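How to Look After a Robot That Folds T-shirts

428 shares | 40 comments

Grown-ups have dreamed for years of a machine that does the laundry. Now they have one, and they have discovered that somebody has to look after it. At the Tesosico workshop in Skiltitby that somebody is Zewditu Sisay, and this is what her morning looks like.

Her robot is called Husar. It is named after Costel Husar, who built the first one and says he would have picked something grander if they had asked him. It is a pair of arms, and each arm has a gripper at the end, a sort of pinching hand with two stiff fingers. You have ten fingers and still leave your socks on the stairs, so two is plenty to be getting on with.

The first job is the fingers. Zewditu turns the power off before she goes near them. (This rule has no exceptions, even if you are in a hurry, and even if you are Costel.) Then she wipes each finger with a cloth and looks along its edges. Fingers that pinch things all day get scratched and chipped, just as the toes of your school shoes do. A few scratches don't matter. A rough bit that snags on cotton does, and then the finger has to be changed, which takes four screws and a fair amount of muttering.

Next come the cables. A cable carries power and messages, and it has to be long enough for the arm to stretch out without tugging. Too short and it pulls loose. Too long and it gets dragged across the washing like spaghetti. Zewditu moves each arm slowly by hand and watches where the cable goes.

Then the power goes back on and Husar gets a test shirt. Black is a good colour for this, being hard for a robot's camera to make sense of. All the folds look much like all the other folds. 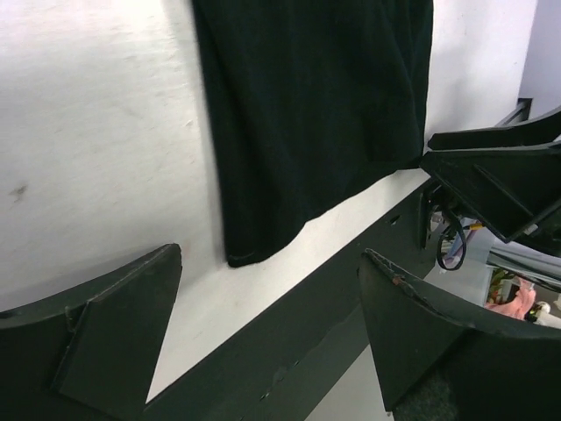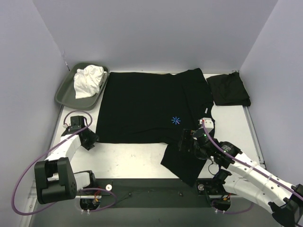 A robot doesn't know what a sleeve is. It has to be taught where to pinch, how hard, and when to let go. Pinch too gently and the cloth slides out. Pinch in the wrong place and you get two layers when you wanted one, and the shirt ends up as a sort of parcel.

When that happens Zewditu doesn't tell the robot off. She has tried, and it doesn't listen. She writes down what went wrong in a notebook, along with which arm did it, and tries the same shirt again. If the left arm keeps missing by the same little bit, it probably needs calibrating. That is a long word for showing the arm where it really is, because it has got the wrong idea. Plenty of people could do with it before breakfast.

The notebook is now on page 900. The people at Braltia, who make the motors, once asked to borrow it and gave it back the same afternoon, saying they couldn't read her handwriting.

After 1,000 folds the whole list starts again from the fingers, and Zewditu puts the kettle on first. Her own T-shirts, if you were wondering, live in a heap on a chair.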